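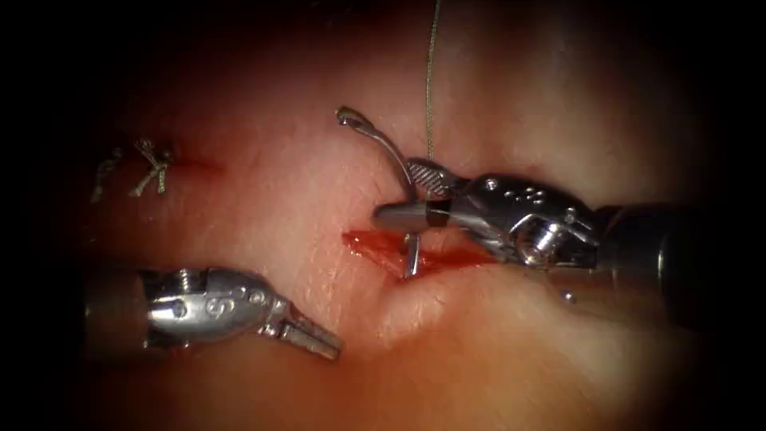
*Page last changed: Tuesday, 7:15, by Rigoberto Sánchez*

# Jaw creep

**Jaw creep** is the fault where a needle driver slowly loses its grip while the software still thinks it's closed. I've been writing up faults on the Inga for a while now, and this is the one people ask me about most, so it gets its own page.

The Inga is the two-arm suturing setup we run on Truvine practice pads – a grasper on one side, a needle driver on the other. The driver's wrist works on cables and pulleys, and cables stretch. When the closing cable goes slack, the jaws get the same command as always and squeeze less. A curved needle held in a weak grip doesn't usually drop. It rolls, and now the tip is pointing somewhere the planner doesn't know about!

## The June fault

Our bad one came in June. The driver was partway through a bite when the needle rolled in the jaws, and the arm kept following its planned arc anyway. It tore the lip of the cut and then pulled on the thread until the force limit tripped. The limit was set at 10 newtons, which I still think was way too high for a pad that soft (it's 5 now). I was the one at the console, and I was watching the thread, so I hit stop after the limit did. Not my best afternoon.

The log showed a closed jaw the whole time. That bugged me for days, until I remembered the jaw sensor sits back at the motor, a whole cable away from the needle.

## Spotting it

Watch where the needle meets the jaw as the tip goes into the tissue. If the curve tilts and the wrist hasn't turned, stop the arm. A knurled jaw helps with grip, but it can wear smooth, and I've seen a worn one act just like a loose cable.

## What we changed

- Cable tension gets checked every 15 runs.
- Gukness, our logging tool, now flags any jump in motor current while the jaws are shut.
- After a stop, the grasper takes the needle before the driver opens.

The folks at Brumden swap the whole wrist after 7 flagged runs. We don't – wrists cost too much – but I get why they do it.

## See also

Thread snags; Force limits; Needle handoff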